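Cahier d'atelier, émaux
Avril, dimanche, ouvert à 7 h 40

Défourné ce matin la fournée lancée vendredi soir. Le Tatstead indiquait encore 283 °C à mon arrivée, alors qu'il aurait dû être presque froid. Je l'ai laissé fermé jusqu'en début d'après-midi. Le registre du haut était resté poussé à fond, donc aucun tirage pendant la descente. À vérifier avant chaque départ, la tige coulisse mal et on croit facilement qu'elle est ouverte.

La fournée contenait la suite des plaquettes pour Jekonberg : grès clair, engobe brun, émail mat par-dessus. Rien de cassé. Deux plaquettes collées à la plaque d'enfournement par une coulure, récupérées au ciseau sans dégât pour la plaque. L'engobe alumine tient bien, il faudra quand même en repasser une couche.

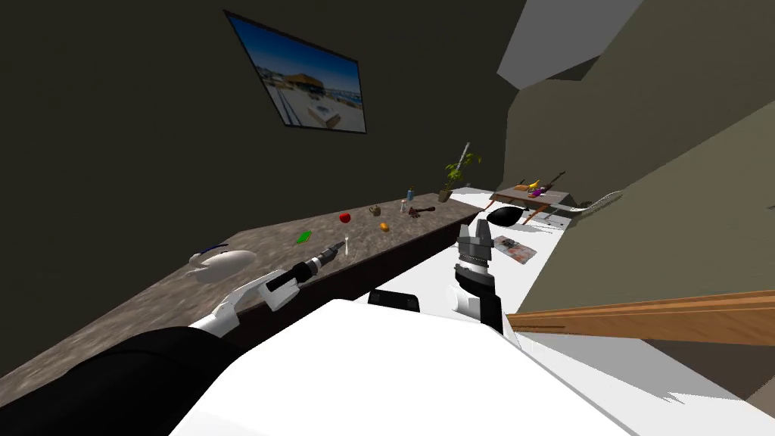
L'émail mat de base reste trop froid. Sur les plaquettes de la rangée arrière il tire vers le gris bleuté, sur celles de devant il est correct mais plat, sans aucune profondeur. Ce que demande Jekonberg se rapproche du plan de travail en pierre, ce gris-brun moucheté avec le chant sombre qui tombe net, contre un mur brun olive. Nos grains sont pour l'instant trop gros et trop espacés, on voit des points posés sur un fond et aucune matière. J'ai noté sur les étiquettes : fond à réchauffer, grain à resserrer.

Préparation du bain numéro quatre. Pour 100 g de mélange sec, même base que le trois, avec un peu moins de craie compensée par du feldspath, et l'oxyde de fer rouge doublé. Le feldspath vient du nouveau sac Bremell. Il est plus fin que l'ancien et il boit davantage, j'ai dû rajouter de l'eau en deux fois. Densité mesurée après repos : 1,429. C'est un peu léger pour le trempage, mais ça passe pour le pistolet. J'ai laissé le seau comme ça et noté la valeur sur le couvercle.

Passé le bain au tamis de 100, deux fois. La première fois il est resté au fond une pâte rougeâtre, du fer mal mouillé. Délayer l'oxyde à part dans un fond d'eau chaude la veille, comme on le faisait avant, ça évite une demi-heure de pinceau dans le tamis.

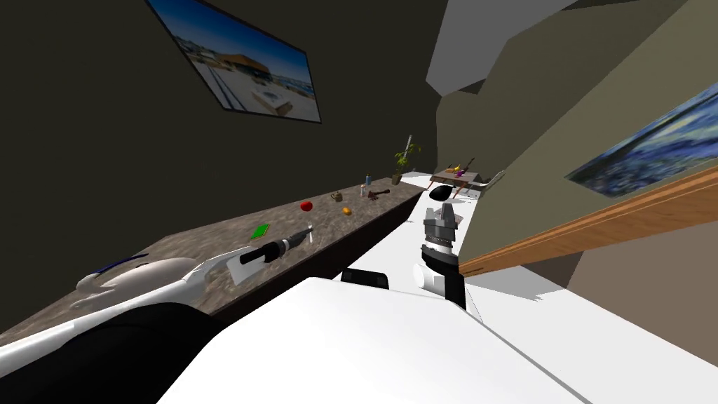

Pour le grain, j'ai repris la question de l'ilménite. La granulée donne des points bruns bien francs qui fondent un peu sur les bords, la poudre donne une teinte générale et pas de points du tout. Le mélange des deux sur le bain trois avait l'air prometteur à cru et décevant à la sortie. Je soupçonne surtout l'épaisseur : la plaquette trempée longuement a avalé ses points, la plaquette pistolée les a gardés. Refait les deux applications sur le même lot de terre (la Cao, chamotte fine) pour trancher.

Attention à la Cao, justement. Le pain ouvert au fond du bac a durci sur un côté et la plaque étirée dedans présente des zones plus claires une fois biscuitée. Je ne sais pas si c'est la terre ou l'eau qu'on a mise pour la rattraper. J'ai écarté ces plaquettes et marqué une croix au crayon de fer au dos. Ne pas les utiliser pour les essais de couleur, elles peuvent servir pour les essais de coulure.

Essai au vinaigre sur les plaquettes de la fournée précédente, une nuit sous tranche de citron pour la moitié d'entre elles. Le mat au magnésium ne bouge pas. Le mat à forte craie a blanchi, trace nette au doigt, visible en lumière rasante. On l'abandonne pour tout ce qui touche à la cuisine, il peut rester dans le catalogue pour les murs. 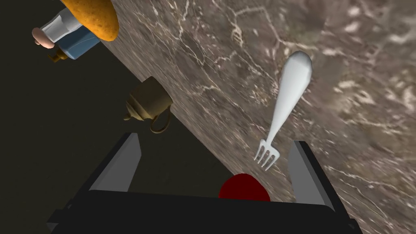 Atelier céramique — groupe Émaux et revêtements

Rayures : cuillère en inox, lame de couteau, puis fond de casserole frotté. La cuillère laisse des traits gris sur tous les mats sans exception. Ils partent à la pierre d'argile sur le bain deux, pas complètement sur le trois. Il y a là un vrai problème de surface, et je préfère un émail un peu plus satiné à un beau mat qu'on ne peut pas nettoyer. Essayer une pointe de silice en plus sur le quatre si le premier test est mauvais. Ne changer que ça.

Pour les bords, même souci que d'habitude : l'émail se retire de l'arête et laisse voir l'engobe. Sur les carreaux à chant apparent, c'est gênant. Deux solutions possibles, arrondir l'arête à l'éponge avant biscuit ou foncer l'engobe pour que le retrait ait l'air voulu. J'ai préparé les deux. L'arête épongée demande du temps et la commande dépasse les 100 carreaux, en comptant la réserve.
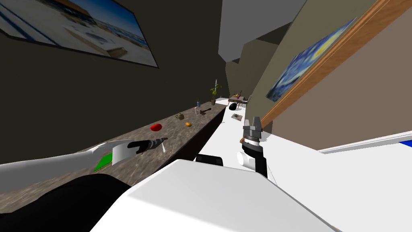
Mur brun olive et plan gris-brun moucheté.

Enfournement du bain quatre à 17 h. Plaquettes pistolées à gauche, trempées à droite, témoins du trois au milieu sur la même plaque. Montre fusible devant le regard, une autre au fond. Registre ouvert — vérifié à la main cette fois — et descente programmée sans palier. Si le mat ressort trop brillant, remettre le palier et noter la durée ici, pas sur un papier volant.

À faire :
Peser ce qu'il reste du sac Bremell et refermer l'ancien à part.
Graisser la tige du registre.
Commander de l'ilménite granulée, le bocal est presque vide.
Laver le pistolet, je l'ai seulement rincé.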